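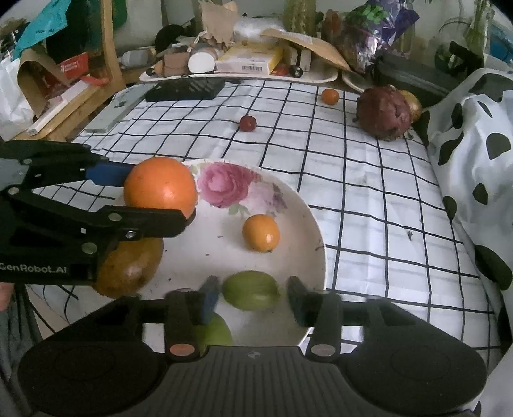
What Is a Fruit, Anyway?

Ask a grown-up what a fruit is and you will probably hear that it's sweet and it's good for you. Then ask about lemons. Watch the face.

Plant scientists have a tidier answer. A fruit is the part of a flowering plant that grows from the flower and holds the seeds. Sweetness doesn't come into it. Neither does whether it goes in a pie.

By that rule an orange is a fruit. So is a tomato, a cucumber, a pumpkin and a green bean pod. A carrot is a root and a stick of celery is a leaf stalk, and no amount of sugar will change that.

Why Does the Plant Bother?

A plant can't walk. If all its seeds dropped straight down, the baby plants would be stuck in the shade of their parent, fighting over the same sip of water. So the plant wraps its seeds in something tasty and waits for an animal to carry them off. The animal eats the soft part. The seeds come out the other end, often a good distance away, with a free helping of fertilizer. You may tell this to your family at dinner. Choose your moment.

Many fruits are green and sour while the seeds are still growing, then turn red, orange or purple when they're ready. The color works like a shop sign. Some, such as green grapes and limes, never got the message and are usually picked green anyway.

Peel, Fuzz and Scales

Skin keeps the juice in and the bugs out, more or less. An orange has a thick peel with tiny pockets of oil in it – bend a piece and you can smell them burst. A kumquat looks like an orange that shrank in the wash, and you can eat it peel and all. The peel is the sweet bit and the inside is the sour bit, so somebody got the instructions backward.

A kiwi wears brown fuzz. A dragon fruit has pointed scales and looks much more dangerous than it tastes. It tastes, to be fair to it, like a polite pear.

The Berry Problem

To a scientist, a berry is a fleshy fruit that grows from one flower with one ovary, and has no hard stone in the middle. Grapes are berries. Kiwis are berries. Tomatoes, bananas and persimmons are berries too. A strawberry isn't one, and has had to live with that.

Try It: The Fruit Plate

Fulgencio Barrios did this with his class of 16 in September and only two people argued.

1. Collect five or more kinds of fruit. Small ones count. Include at least one tomato, to start trouble.

2. Put them on a plate and sort them by skin: smooth, bumpy, fuzzy or scaly. 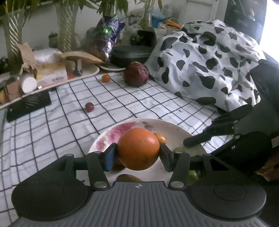 My grandmother says a tomato belongs in the salad and she doesn't care what it grew from. Fair enough. She's using the kitchen meaning and we're using the garden meaning, and a word is allowed to have both.

3. Now sort them again by what you think is inside: one big seed, lots of little ones, or none you can find.

4. Ask an adult to cut each one across the middle. Draw what you see. Look for star shapes and wheels.

5. Eat the evidence. (Wash it first, and leave out anything you're allergic to.)

Related
Why Do Onions Make You Cry?
Is a Peanut a Nut? (Sit Down First)
How Bees Find Flowers
What Happens Inside a Compost Heap
35 Seeds You Can Grow on a Windowsill

Comments

Judberg
We did the plate and my brother ate the kumquat before it was sorted. We put him under "smooth."

Chan
What about pineapples? Are they one fruit or 100?

Prendbridge
Chan, a pineapple is lots of little fruits joined together, from lots of flowers. Each bump on the outside was one flower.

Ultis
I still think strawberries are berries. It's in the name.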